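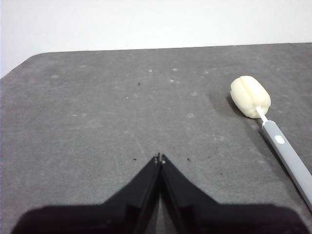 How many hours a day do I need to put in if I'm sitting two papers in March and still working full time? Two before work and one after tea, with Sunday mornings off, and that is what I've settled on.

4 min read

December. Up at half past five and did the first two hours on group accounts before anyone else was awake. The consolidation chapter is long and I have now read the section on goodwill three times. I understand it while I'm reading it and lose it when I close the book, so today I stopped reading and did questions instead. Got through 4 of them. Two were fine. One I had the right method and put the non-controlling interest on the wrong side. The last one I left half done at twenty to eight and went for the bus.

Quiet on the bus. I had the tax cards with me and went through the ones on capital allowances. Some of the cards are from last year and the rates want checking against the new book before I learn them properly. I must do that this week and not keep putting it off.

Work was month end, so busy. The Lultimport ledger didn't agree again. It was out by 1727 and Lutz was sure it was a transposed figure because it usually is. It was an invoice posted twice to different supplier codes. Took me until eleven to find it. Lutz said I should write up how I found it for my training record, which I did over lunch in the canteen, with soup. The record has to be signed by a supervisor every quarter and mine is behind. He signed two entries there and then and said to bring him the rest after the Ueda stock count.

Bhavana passed company law. She heard by email mid-afternoon and told us in the corridor. She got through with six marks to spare, having failed it in June, and she is giving me her notes. They are handwritten and fairly full on directors' duties and on winding up, thinner on share capital. She said to buy the new edition of the text as well because the old one has the sections in a different order and the examiner has changed. I looked it up when I got back to my desk. New it is more than I wanted to pay. There is a second-hand one, but it's two editions old, and Bhavana said that's false economy with law. I will ask Greer if the college library has it before I order anything.

Rang Greer on the walk home. She says the library copy is reference only, but I can use it on Saturday opening if I come over to Grastdale. She also said the revision course runs for 11 evenings from January and the firm may pay half. I need a form from Shona for that. Greer did the course herself and thought the mock marking was the useful part, the lectures less so. I'm inclined to book it for the mocks.

Tea was pasta. Did my one hour after, company law, first chapter of Bhavana's notes. Separate legal personality, lifting the veil, the usual cases. I made a list of case names on the left of the page and one line for each on the right, then covered up the right side and tested myself. Missed three. Went over them again and missed one.

I've redone the timetable because the old one had audit in it and I have now decided to leave audit until the next sitting. Ronja thinks I should take all three and get it over with. She did that and passed, but she was on study leave from Tukley for most of it, and I get five days. Two papers is enough. I wrote group accounts in for the mornings and law for the evenings, tax cards on the bus both ways. The last fortnight is past papers only, timed, no book open.

Entry for the exams closes before Christmas. I have the form filled in apart from the centre number, which I need to look up. Fee to be paid by card, then claimed back, receipt to Shona.

To do tomorrow: finish the fourth question, check the rates on the tax cards, ask Shona for the course form, find the centre number. Bed at ten past ten.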